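Pakalcombe to share its spring water story with new walking trail and village festival

The people of Pakalcombe have never been shy about their water. For as long as anyone can remember, the spring at the top of the village has filled kettles, troughs and christening bowls, and this October it will finally have a festival of its own, with a marked walking trail to go with it.

The Pakalcombe Spring Festival will run from ten in the morning until dusk, starting at the old pump on Church Row and wandering (as most things in Pakalcombe do) up the hill by way of the bakery. There will be music in the lane, a long table lunch in the hall, stalls from 33 local makers and growers, and plenty of tea, all of it brewed with water from the hill.

At the heart of the day is the opening of the Fistura Trail, a gentle circular walk named after the stream that runs down from the spring to the mill meadow. It has taken two winters of path mending, hedge laying and a good deal of mud to get it ready, and there are now new stiles, benches at the steeper bits and a lovely set of slate signs which tell the story of the water along the way.

"I moved here nine years ago and the very first thing my neighbour did was hand me a glass of water over the wall and wait to see what I thought of it," said Alina Enache, who is organising the festival. "I told her it was the nicest I'd had, and I meant it, and I suppose I've been telling people ever since. We would so love families to come and have a proper wander, bring the dog, bring Granny, and stay for the singing."

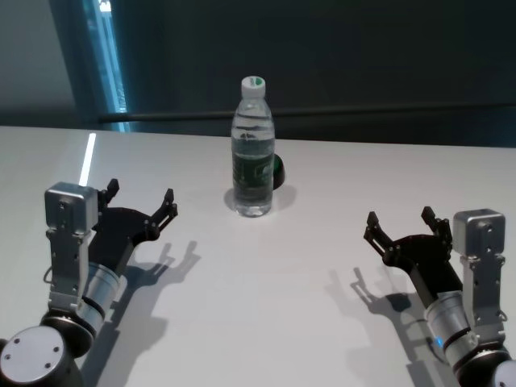
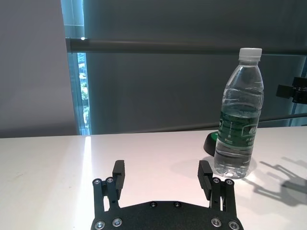

Mokitden Parish News, Issue 553

The trail has been paid for by a grant from the Mabuza Fund for Country Paths, together with £1,105 raised in the village through cake sales, a quiz night and a very damp sponsored walk in March. Anything left over will go towards repairing the stone trough by the churchyard gate, which has leaked for years and is much missed by passing horses.

Guided walks will leave the pump at eleven and again at two, with 40 places on each. They are free, but please do book, as the path is narrow in places. Sturdy shoes are a must. Anyone who would find the hill difficult is warmly invited to take the lower path through the mill meadow, which is flat all the way and has the best of the views in any case.

Lunch tickets and places on the guided walks can be had from the bakery in Pakalcombe or the post office in Mokitden. Parking is in the field beside the hall, and there will be a minibus from Mokitden every half hour until the evening.

ENDS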